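4.2 The heap as a resting state

Guides to household linen describe cloth in two conditions, folded and in use. The homes in the Nodumham survey spent a good deal of effort on a third. Of the 1,243 entries in our log, around 40 concern cloth that had been put down on a table and was, in the wording of our coding sheet, "pending." We first filed these under clutter. The Tarkar coding scheme has no better place for them, having been drawn up by people with linen closets.

Figure 2 gives two views of one pending item, a cream cloth with thin dark stripes on a wooden table. Stripes are a gift to anyone studying folds. A plain cloth keeps its secrets, while a striped one reports every dip and ridge whether asked to or not. We coded the first view as "bunched," the folds standing up in peaks.
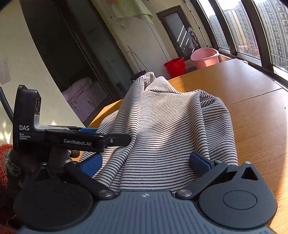
4.3 Reading the stripes

Bodard's fold index, which we used without much affection, scores a cloth by how far its pattern departs from straight. It was designed for tablecloths lying more or less flat and becomes excitable when given a heap. In the second view of Figure 2 the stripes run in wavy lines across the middle and turn diagonal on the flatter section to the right, with a long ridge between the two. The index wants a single number for this. We gave it two, one for each side of the ridge, and recorded the ridge separately. 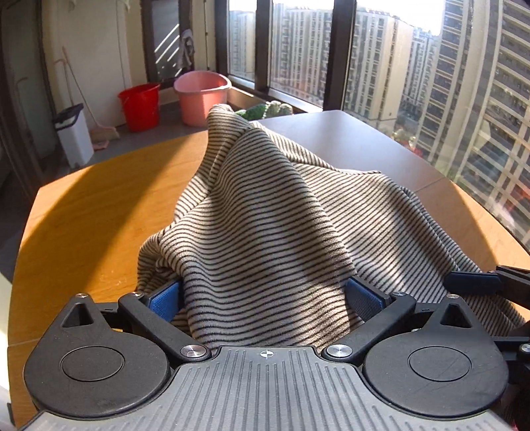 Sunlight caused more trouble than the folds did. Thin stripes in direct sun and thin stripes in shade were scored differently by the same coder, sometimes within the same cloth, and strong shadows were now and then entered as creases. After the January round we added a column for lighting and rescored the affected entries. Agreement improved, though "bunched" and "loosely heaped" remain the subject of a disagreement among the authors that we do not expect to settle in this paper. The Chien categories avoid the problem by calling both "unfolded."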